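Cordeiro opens its library of hand-guided robot demonstrations to schools, colleges and small workshops

Varudley, Sep 16, 2021 — Cordeiro is very pleased to announce that its collection of hand-guided robot demonstrations, built up over the past year by a small and extremely patient team of operators, will be opened to schools, colleges and small workshops from October. The library holds 2,428 complete demonstrations of everyday household tasks, each one carried out by a person steering a simulated robot arm from a desk, and it will be free to use for teaching and for non-commercial study.

Anyone who has ever tried to write down how to clear a table will know why we went about it this way. You begin with a sensible list of steps, and by the time you have described how to hold a jug so that it doesn't catch on whatever is standing next to it, you are on your third page and have not yet reached the plates. Showing is so much quicker! An operator takes hold of a small handset, the arm on the screen follows the movement of their hand, and everything they do is kept, from the first hesitant approach to the moment the gripper lets go.

All of the demonstrations take place inside Stokach, our simulated home, where the rooms can be furnished, cleared and furnished again as often as a lesson calls for it. Operators work with whatever has been laid out for them, and they are encouraged to take their time. 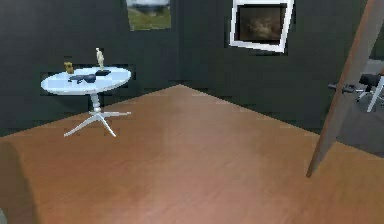

Delicate handling has a chapter of the library to itself, and it is the part that new operators tend to remember best. They are asked to lift narrow, upright things and put them down again a hand's width away without knocking a neighbour, first slowly and then at whatever pace feels natural. The little white pedestal table is a good place to learn it, as the slim cream statuette stands towards the back with a flat black item lying just in front of it, and the gripper has to be brought in with some thought for both. Benedita Caldeira, who leads operator training at Cordeiro, likes people to talk aloud as they go.

"I ask them to tell me where they are looking, and they nearly always find they were looking at the wrong thing," said Benedita. "They watch the fingers of the gripper, when they want to be watching the space beside the object. Once somebody has felt that for themselves with the handset, you can see their shoulders come down, and the demonstrations they make after that are lovely to watch."

Thirteen operators contributed to the library, some with years of workshop experience and some who had never touched a robot of any kind. We kept the work of both. A learner who overshoots, pauses and comes back round again is showing something useful about recovering from a small mistake, and 308 of the demonstrations have been grouped together as a separate set for that very reason. Each carries a short written note by the operator on what they were trying to do and what they would do differently, and we would warmly recommend reading the notes before playing the recordings — several of them are very funny.

A further 783 demonstrations deal with kitchens and dining tables, which were by some way the most requested subject when we spoke to teachers last spring. These were planned by Lech Gajewski and Thitima Meesuk, who between them wrote the task cards, laid out the rooms and sat through a great many rehearsals.
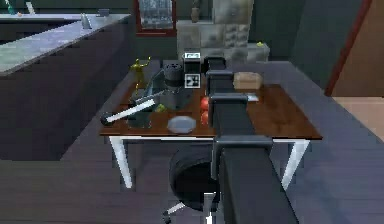
Crowded tables call for a different sort of patience, and operators usually spend a while simply planning a way in before they move anything. Lech asks them to choose the order of their lifts and to say it out loud, and then to stick to it unless they have a good reason to change. With a black cylindrical object perched on top of a grey container in the middle of the table, and a clear pitcher beside it, most people soon see the sense in dealing with the upper piece first. The two red apples next to the arm raise another question, namely how to reach something close in when the arm itself is blocking part of your view, and the task cards suggest a few ways of going about it.

"My favourite recordings are the ones where the operator stops for a good long breath," said Thitima Meesuk. "We were asked more than once whether we would be trimming those pauses out, and I was quite firm that we should leave them in. A pause tells a student that a decision is being made. They can stop the playback there, argue over what they would do next, and then carry on and see what the operator chose."

The recordings are played back through Cloro, our free viewing program, which runs on an ordinary classroom computer and lets students slow a demonstration down, step through it or take over the controls partway. Teachers may also record their own class's attempts and keep them alongside ours. No handset is needed for this, although one does make it a good deal more enjoyable, and we have a modest number to lend to schools and colleges on a first come, first served footing.

Zlatko Dervishi, who looks after Cordeiro's work with schools, will be running introductory sessions at our Varudley office throughout October, with an online session for those who live too far away to join us. Each lasts an afternoon, and there will be tea. Places are free but do need to be booked, and Zlatko asks that teachers mention the age of their students so that he can set out suitable tasks.

"Please don't be put off if you have never done anything like this," said Belmiro Pacheco, founder of Cordeiro. "I was hopeless at it myself for the first week and my early efforts are in the library for all to see, under my own name. We should be delighted to hear from anybody who would like to have a go."

About Cordeiro
Cordeiro is based in Varudley and makes teaching materials and software for people learning to guide robots by hand and by remote control.

Enquiries
Teachers, workshop leaders and members of the press are welcome to write to Zlatko Dervishi at the Varudley office. Requests to borrow handsets should state the number wanted and the preferred dates.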